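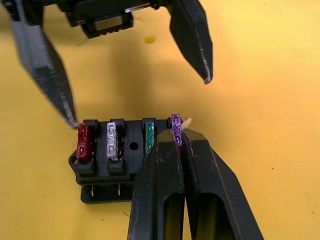
Remedios Ocampo wrote in to ask why any sane person would pay for a box of wires when a van can be wired up perfectly well with a reel of cable, a free weekend and a bit of swearing. She has done it that way herself, she adds, and the fridge worked until Wales.

Shop > Van and Camper > 12 Volt > Trekar Under-Seat Power Box

Saturday, March 21, 2020
By Kianoush Farahani

Trekar Under-Seat Power Box

We sell the reel of cable too, so we have no quarrel with Remedios. The Trekar is for people who would like the fridge to carry on past Wales.

It's a lidded steel box that bolts to the floor under a passenger seat and gives a small camper everything it needs between the leisure battery and the lights. You get the fuse holder, the busbar, an isolator switch with a red key you will lose, and a loom of cable already cut, crimped and labelled. The labels are in plain words. The last kit we stocked used a colour code that made sense to somebody in the Nadar drawing office and drove the rest of us to drink.

There are two versions. The four-circuit box suits a weekend van with a fridge, a water pump, some lights and a socket for the phones. The eight-circuit box is for people who have started using the word "conversion" at dinner. If you're dithering, buy the bigger one. You will want a fan, then a second fan.

What it won't do

It won't charge your battery. You need a split charge relay or a proper charger for that, and we list the Nillier one further down the shop. It won't run a kettle or a hairdryer, and please stop ringing to ask. It has nothing to do with mains hook-up, which wants its own consumer unit and somebody qualified to look it over.

Fitting

Allow an afternoon. The instructions say two hours, and were presumably written by a person with a warm garage and small hands. Disconnect the battery first. Bolt the box down, run the cables, join up the negatives, and leave the main positive until the very end. Look under the van before you drill. We had one back in November with a note of apology and a strong smell of diesel.

Main cables are 16 mm², which is stout stuff and bends about as willingly as a teenager. Put the box near the battery and you won't have to argue with it. Anything longer than the lengths supplied needs working out afresh, and we're happy to do the sums if you send a sketch. Biro on an envelope is fine.

Blade fuses are included. Match each one to its cable and leave it at that. If a fuse keeps blowing, fitting a fatter one is a popular way to find out how well your van burns.

Spares and extras

Lids, isolator keys and spare fuses are kept on the shelf. The Clernano cover plate fits both versions and stops muddy boots getting at the switch. It comes in grey or a different grey.

Returns accepted on unused kits. If you've cut the loom, it's yours.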